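Sorting the button jar

26 Mar 2020

So I finally did it. I dumped my grandmother's button jar out onto a bath towel and started sorting, and three evenings later I'm still at it and my back is not speaking to me.

Some background for anyone new. The jar came to me when we cleared out the house on Drekgate, along with two pie tins, a card table and a coat that fits no one in the family. It's one of those huge pickle jars restaurants used to get, and it has been sitting on top of my fridge ever since. I told myself I would guess how many buttons were in it before I counted. My guess was 900. I was very pleased with that guess (I thought I was being generous!).

There are 3,955 buttons. I counted them in piles of 20 and lost my place twice, so if you want to argue over the last handful, go ahead.

The biggest group by far is plain white shirt buttons, which I should have seen coming. My grandfather wore a white shirt every day of his working life and when one wore out at the collar it went into the rag bag, but the buttons got snipped off first. I have a sandwich bag of those now and it weighs more than my phone. After that it's coat buttons, then a whole lot of little pearly ones from baby clothes, then what I'm calling the weirdos: a wooden acorn, a brass anchor, something shaped like a Scottie dog with one ear gone.
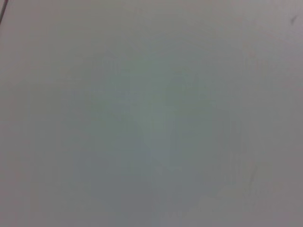 My first plan was to sort by color, and I'd like to warn you off it. Color sounds easy until you have a pile called "sort of tan" that is bigger than all your other piles put together. Then you start a second pile called "tan but pinker," and then it's midnight. I scooped it all back up and went by size, and then by number of holes, and only then by color inside each little group. Much better. Shank buttons get their own tray because they won't lie flat and they drive me up the wall.

For storage I bought a stack of the small Biltix drawers, the ones with the clear fronts. They're okay. The drawers slide well but they come all the way out if you pull too hard, and I have already had one spill, under the stove, so there may be a few more buttons than I said. A friend swears by baby food jars and she might be right.

Out of everything, 537 have a twin or better, meaning a real set I could put on something. I've got my eye on six dark green ones with a swirl in them for the cardigan I've been knitting since last fall. It has one sleeve and most of another. If I keep my head down it could be done in April, and then of course it'll be too warm to wear it.

Do any of you know how to clean old buttons without wrecking them? I've been using a soft toothbrush and a drop of dish soap in lukewarm water, which is fine for the shirt ones, but I'm scared to get the fabric-covered ones wet at all. And there's a metal set with some green gunk in the grooves that I haven't dared touch. Leave me a comment if you've done it.

Oh, and the jar itself is staying. I washed it out and it still smells faintly of dill.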